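The last table at the Brilska
A river town casino is giving up its live roulette, and one dealer is teaching the game until the end 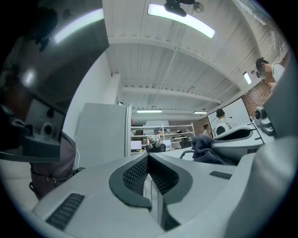

Page last updated: May, 4.20 pm

Ilídio Lobo does not like it when people call it "the wheel". The wheel, he told me, is only the part which turns. The rest is the cylinder, the bowl, the ball track and the layout, and a dealer who cannot name them will also not see when something with them is wrong. He told me this before he had offered me a chair.

We were on the gaming floor of the Brilska, the only casino in Distport, at half past ten in the morning, when the doors are still closed to the public. Two cleaners were working between the machines. Lobo was polishing a roulette cylinder with a folded cloth, slowly, in the same direction as the grain of the wood. He has dealt here for most of his working life, and he was already a dealer in Portugal before he came to Australia. From the end of this winter there will be no more live roulette at the Brilska. The table will go, the blackjack pit next to it will become smaller, and in their place will come electronic terminals where each player sits in front of a screen.

For a visitor from a big city this can seem a small matter. Most people who come through the door at Distport come for the machines, the buffet or the bands in the Sun Room. But in a town of 3802 people, the casino is the second employer after the hospital, and the tables were always the part of it where a young person could learn a trade.

I wanted to understand what is this trade, so I asked Lobo if I could sit in his class. He agreed on the condition that I would do the exercises.

The class is held in a function room upstairs, above the car park on Gonis Street. There were four of us. One was a young man from the kitchen, one a woman who had worked eleven years on a ferry, one a student of accounting, and the fourth was me. The casino still needs people for blackjack and baccarat, and Lobo trains them all in roulette first, even now. He believes that roulette teaches the hands and the head together, and that after it the card games are easy.

The first exercise was chips. You take a stack of 20 in one hand and you must cut it into four equal piles of five, using only the feeling in your index finger, and without looking. I did not manage it once in the first hour. The woman from the ferry managed it in her third attempt and tried to hide that she was pleased. Lobo walked behind us and said very little. Sometimes he put his own hand on the felt beside yours and did the movement, at half speed, and then went away again.

After chips came the arithmetic. A straight-up bet on one number pays 35 to one, a split pays 17, a corner pays eight. It is not difficult to learn this. It is difficult when there are five chips on the number, three on the split and six on the corner, and a customer is looking at you. Dealers do not calculate these from zero. They recognise pictures: a certain arrangement of chips around a number has a certain value, in the way that you recognise a word without spelling it. Lobo knows all the pictures. He put chips down, asked for the payout, and took them away before I had finished counting the bets.

"You are reading letters," he said to me. "Read the word."

In the break we drank tea from the machine in the corridor, and he explained to me why the table is closing. He was quite fair about it, I thought. A live roulette table needs a dealer, and on a busy night it needs a second person to sort the chips, and somebody who supervises. Everyone must have breaks. An electronic terminal needs none of this, and it can accept a bet of 50 cents from a person who would feel ashamed to place it in front of others. The management showed the staff the figures, and he did not dispute them. On a quiet evening the table can be open for three hours with only 200 dollars across the felt.

What he disputes is the way the decision was explained. The staff were told that the customers had moved on. In Lobo's opinion the customers moved after the minimum bet was raised, and after the table was put further from the bar, to a place where you cannot see it from the entrance. "If you put the bread at the back of the bakery and nobody buys bread," he said, and did not finish the sentence.

The casino gave me a different view. A duty manager, who asked that I don't use her name, told me that the table was moved for the fire exits and that the minimum was raised in every venue of this size in the region. She started as a dealer herself, in one of Lobo's classes. She said that all the permanent dealers have been offered other positions, most of them as attendants on the machine floor, with the same hourly rate for the first year. After the first year it will be looked at again. I asked how many had accepted. She said that the conversations were continuing.

I spoke also with people in the town. In the newsagency they had heard that the whole casino was closing, and I was asked to confirm it. At the football club there was more interest in whether the sponsorship of the juniors will stay. A man who plays every week at the Brilska, always the same four numbers, told me he will drive to the coast for roulette, two hours each way. His wife, who was sitting next to him, told me that he will not.

It would be wrong to write about all this only with nostalgia. The Brilska takes money from people who can't always afford it, and a wooden cylinder does not make the losing more noble. A financial counsellor who visits Distport twice a month reminded me of it quite sharply when I telephoned her. Her clients, she said, are almost never table players, they are machine players, and she doesn't look forward to more screens. But she asked me not to make from roulette something romantic. She had one client who lost a fishing boat on it.

I put this to Lobo on my second day. He nodded for some time. He remembered the man with the boat, or a man with a boat. In those years, he said, a dealer could at least see a face. He had more than once called a supervisor over for a player who was shaking, or who had come back three times from the cash machine. He was not sure that it helped. Sometimes the player only became angry and went to another table. A screen also records things, of course, and the duty manager had told me that the new terminals will send an alert to staff when somebody plays a long time without stopping. Lobo had heard about the alerts. He would like to know who will be on the floor to receive them.

On the last afternoon of my visit we were allowed to spin. The ball is held between the tip of the middle finger and the track, and sent against the direction of the cylinder with a small snap, and it must go around enough times that everybody has a chance to bet. My first ball left the wheel completely and rolled under a stack of chairs. The student of accounting found it. My second made one lap and fell like a stone in the zero.

Lobo gave us a demonstration then. He set the cylinder moving with two fingers and spun, and went on talking to us about the correct position of the feet, with his back half turned. When the ball began to slow he passed his hand over the layout, palm down, and said "no more bets" in a voice I had not heard from him before, quite low and without any accent. It landed in 17. He placed the marker, cleared an empty layout as if it was full, and asked the young man from the kitchen to pay an imaginary five straight up.

"One hundred and seventy-five," said the young man.

"And they keep?"

"They keep the bet."

The sale of the table is not decided. A collector has asked about the cylinder, and the casino's head office has asked if it could be put in the foyer behind glass. Lobo himself has been offered to stay as a trainer for blackjack, part time, and he has until the end of the month to reply. When I left he was back downstairs with the cloth. The doors were opening at noon, and there was a minimum of chips to be checked, counted and signed for before the float could come out from the cage.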